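Right, thread time. Been meaning to write up the shop counter recordings for ages and it's December already, so — quick version, typed on the train.

What we're after: examples of a two-armed robot picking up ordinary shop food and putting it where it should go. Person drives the arms, everything gets logged, model learns from it later. Target for this batch is 524 good episodes.

Good = whole task start to finish, no dropped items, no long dithering over the basket. I am the worst ditherer on the team, my episodes run to 35 seconds when Esko Kinnunen does the same thing in 10. Very annoying.

Task of the week is sandwiches. You'd think bottles would be the hard ones. No. Wrapped sandwich wedges, every time.
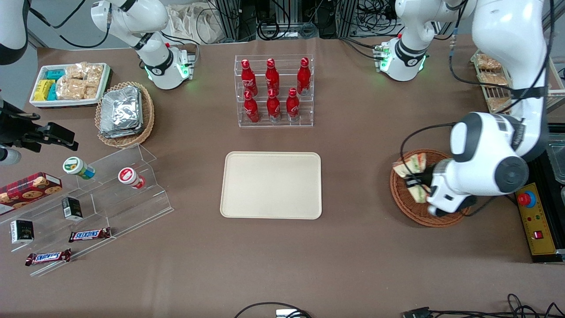 Left arm in the sandwich basket, Gelthorpe bench, afternoon shift

Problem is the wrap. It's slippery, it's shiny, and the corners fold over when the fingers close on them. Grip too low and the wedge tips. Grip too high and you've got a handful of film and no lunch.

Also two wedges close together — do you take the near one or the one you can get hold of cleanly? Omid Ghorbani says always the cleanest grasp. Esko says nearest, so the model sees awkward ones too. We argued about this for most of a morning and then let each driver do their own thing, wich is probably the right answer for variety anyway.

Rule we did agree on: if you fumble and recover, KEEP IT. Our first batch at Zarnutthorpe was all spotless runs and the model had no clue what to do after a miss. Just closed on thin air and carried on to the tray like nothing had happend.

Second thing. Basket position. We shift it and turn it between episodes, and vary how many are in it, right down to one.

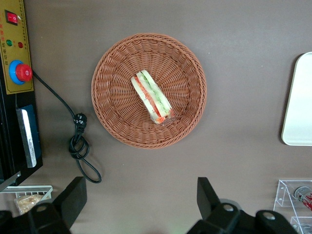
The one-left cases matter more than I thought. With a full basket you can aim vaguely at the middle and get something. With one wedge you have to look properly and turn the wrist to match the angle. When we left those out the policy was great for the first few picks and hopeless at the end.

So now 5 single-wedge starts per session, minimum. Written on the whiteboard. Underlined.

Labels: we use Priedītis for tagging, one line of text per episode, plain words. "pick up the sandwich" and so on. Please please don't write "grab sarnie" (you know who you are). Well, maybe a few, Omid thinks mixed wording helps. Jury's out.

Next up is snack bars, then the same set again on the Jaltovham bench with different lighting. Will post numbers once I've got some I trust.

Someone asked re wrist view vs fixed view — we log both, more on that tomorow, my stop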